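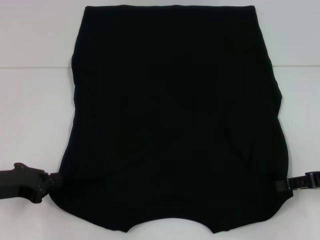
2023-03-11 - Shirt folding, black tees

Carried on from the February notes. Black short-sleeved tees only, on the white work surface, starting with the neck toward me and the hem at the far side. Hayley wants one folding method written down for the Hollis order before we touch the long sleeves.

Smoothing first. Black knit hides its creases, so I go over it by feel, shoulders to hem. The diagonal ones are the easiest to miss. Pull at the sides, not at the neck. Derek was pulling at the neck in February and we had three with stretched collars.

Sleeves flat against the body before the first side fold. Tried it both ways on 15 shirts. With the sleeves left out, the folded stack leans to one side by the time it is 10 high. With them in, it stays square enough for the Treretti boxes.

Hem - squaring it up at the start saves redoing the last fold. A corner that lifts a little is fine. A corner that is folded under is not, and it shows once the shirt is turned over.

Side folds: still don't agree on the width. Declan goes to the edge of the neckline, I go a finger past it. His looks neater, mine fits the box. Leaving it open until Hayley has seen both.

To do:
Cut a new folding card, the old one is bent
Lint roller refills (white surface sheds nothing, the tees pick up everything else)
Ask Jordan if the 2,730 in the order includes the long sleeves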